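Unit 6: Settlement of Shallow Foundations on Clay

Reading for Friday: the Hitar site report, sections on ground conditions and monitoring. Bring a calculator and the oedometer sheet handed out last week.

6.1 Components of settlement

The total settlement of a footing on saturated clay is taken as the sum of immediate settlement, primary consolidation and secondary compression. Immediate settlement occurs at constant volume and is calculated from the undrained stiffness. Primary consolidation follows as excess pore water pressure dissipates and load passes to the soil skeleton. Secondary compression continues at nearly constant effective stress and is usually small in inorganic clays. In peat it may govern the design.

6.2 Stress increase with depth

The settlement calculation needs the increase in vertical stress at the middle of each sub-layer. For hand work the 2:1 spread is acceptable. A load Q on a footing of breadth B and length L gives, at depth z below the base,

increase in stress = Q / ((B + z)(L + z))

The method gives an average over the spread area, so it understates the stress under the centre of a flexible footing. Where the difference matters, use the influence charts in the Rutherford notes. Divide the clay into layers no thicker than half the footing breadth near the base; thicker layers may be used lower down.

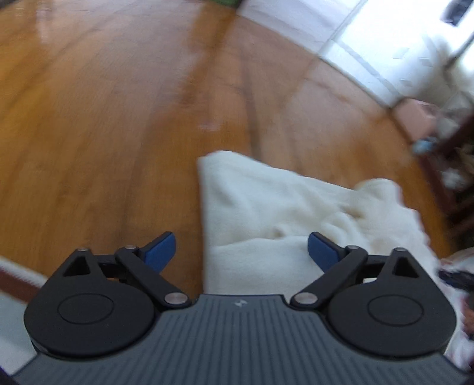

6.3 Normally consolidated and overconsolidated clay

Compare the final effective stress with the preconsolidation pressure before choosing an index. If the final stress stays below it, use the recompression index throughout. If it passes the preconsolidation pressure, split the calculation at that point. Using the compression index for the whole increment is the most common error in coursework and overstates settlement badly.

6.4 Worked data: Kekeck store building

Net load on footing: 197 kN
Clay thickness below base: 6 m
Initial water content: 26 per cent
Drainage: sand above and below the clay

Drainage is two-way, so the drainage path is 3 m. Students who enter the full thickness will find a consolidation time four times too long — the path length is squared in the time factor.

6.5 Limits of the method

One-dimensional theory assumes no lateral strain. This is reasonable beneath a wide raft on thin clay and poor beneath a narrow footing on a deep deposit. The Virnska embankment, covered in Unit 11, shows the effect of lateral drainage on the rate.

Exercise: complete the settlement table for the Kekeck footing using three sub-layers of equal thickness. State the index used for each layer.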